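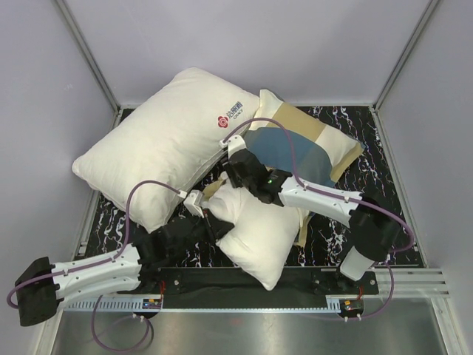 Sleeping Better in a Rented Room: A Talk with Orest Onyshchenko

Reading time: 3 min

Orest Onyshchenko spent 17 years running the front desk and then the housekeeping side of a small guesthouse in Vuretthorpe. He left in February and now writes a newsletter, Jestora, on sleeping away from home. We spoke by phone.

He started with noise. "People ask for a high floor," he said. "I would ask for a room away from the elevator and the ice machine. Height doesn't help you if the ice drops at 3 in the morning."

At the guesthouse he kept a notebook of complaints. Most were made at breakfast, when it was too late to fix anything. "Call down at night. The person at the desk is awake anyway. We had 42 rooms, and most nights I could move you."

Light came next. He carries two binder clips for curtains that don't meet in the middle, and a strip of dark tape for the little lamp on the television. He doesn't like sleep masks. "They end up on the floor."

On pillows he has one firm view, that guests should ask for a second kind before they unpack.

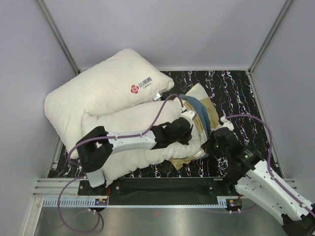 "Side sleepers need more height than back sleepers," he said. "A lot of guests fold a thin one in half and wake up with a stiff neck. Housekeeping usually has something fuller in the closet. It costs you one phone call."

He washes his own pillows at home twice a year, and dries them on low heat until the middle feels dry too. When one stays folded after he lets go of it, he buys a new one.

I asked about temperature. Onyshchenko sets the room cool an hour before bed and turns the fan to a steady speed. The automatic setting clicks on and off, and he says the clicking wakes him more than the heat does.

He is less sure about food. For years he told guests to skip dinner after nine. Then he spent a month in Seixas, where he ate late every night and slept fine. "So I stopped giving that advice. Maybe it was the walking."

His next newsletter is about overnight trains. He has booked a lower bunk, which he expects to regret because of the people climbing past.

Comments

Ostap Romaniuk: The binder clips work. Pants hangers with clips do the same job if the closet has them.

Flurnivberg: Disagree about sleep masks. Get one with a wider strap and it stays put.

nightdesk2: I worked nights for years and he is right, please call down. I can't do much for you at checkout.

Contact | © November 1, 2023 | Back to top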